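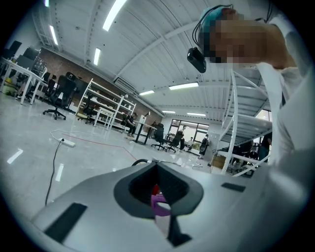 Figure 6.1 A long workroom with a brick wall, a corrugated ceiling crossed by beams, and open metal shelving. The air conditioner is mounted high on the wall.

Chapter 6
Walls, Ceilings, and Open Shelving in Shared Workrooms

January 28, 2018
By the Stestelora textbook staff

Chapter 5 dealt with floors and the paths people take across them. We now move up to the walls and the ceiling. In a large workroom these surfaces carry most of the fixed equipment: lights, air units, shelving, cable runs, and signs. Once they are in place they are hard to move, and the people who use the room will have to work around them for years.

Look at Figure 6.1. The brick has been left uncovered, and so has the underside of the roof. Rooms like it are common in older industrial buildings that have been turned over to office or lab use. They are wide and usually tall, and they have few inside walls. A planner who is used to small offices with flat tile ceilings will need to change some habits.

6.1 What an open ceiling changes

A hanging ceiling hides pipes and wires. It also soaks up sound and lowers the amount of air that has to be heated or cooled. Take it away and all three of these become the planner's problem. Sound is the one that most often brings complaints. Hard brick and metal reflect speech, and two people talking at one end of a long room may be clearly heard at the other.

There is a gain as well. Light fixtures can be hung at any point along the beams, and they can be reached for repair without lifting tiles. White paint on the ceiling sends some of the light back down and makes the room look higher.

6.2 Lighting a deep room

Windows on one wall light only the part of the room closest to them. In the Brendness building, which we use as a worked case throughout this book, the main room was lit by windows along its short end. Desks next to the glass were bright enough for reading until midafternoon. Desks at the far end needed electric light all day. The plan called for 500 lux at every desktop, measured after dark so that daylight would not affect the reading.

Long fluorescent fixtures are often used in rooms of this type. They may be set in rows along the length of the room or across it. Rows that run along the length cause less glare for people who face the end walls. Decide which way the desks will face before the fixtures are hung. In the Brendness room this was done in the wrong order, and two rows had to be taken down and turned.

6.3 Air units on masonry walls

A wall-mounted air conditioner is placed high so that cool air can fall and spread. On a brick wall, check four points before choosing the spot:

1. The condition of the brick and the mortar joints.
2. The path of the drain line to the outside.
3. The distance to the nearest power supply.
4. What will stand or sit directly underneath.

The last point is often missed. Paper stored under a unit can be ruined by a blocked drain. A seat in the direct path of the air will be left empty in summer.

6.4 Shelving against the wall

Open metal shelving is cheap, easy to move, and easy to clean. Items can be seen from across the room, so less time is lost looking for them. Closed cabinets keep out dust and look neater, but people tend to forget what is in them.

The Brendness room has 540 square feet of floor, and the first plan gave nearly 80 of those to shelving. After a review in September the figure was cut to 46. Many of the shelves had been holding only a few small items each, and these were brought together on fewer units.

Tall units should be fixed to the wall. Brick takes a sleeve anchor well if the hole is drilled into the brick itself and kept clear of weak mortar. Put heavy items on the lower shelves.

Section 6.5 takes up the matter of clearances between shelving and desks, beginning with the measured plan of the Brendness room on the next page.

Related chapters
Chapter 5: Floors and Walking Paths
Chapter 7: Desks, Benches, and Seating
Chapter 8: Sound in Large Rooms
Case study: The Kindard Storeroom
Worksheet: Measuring Light at the Desktop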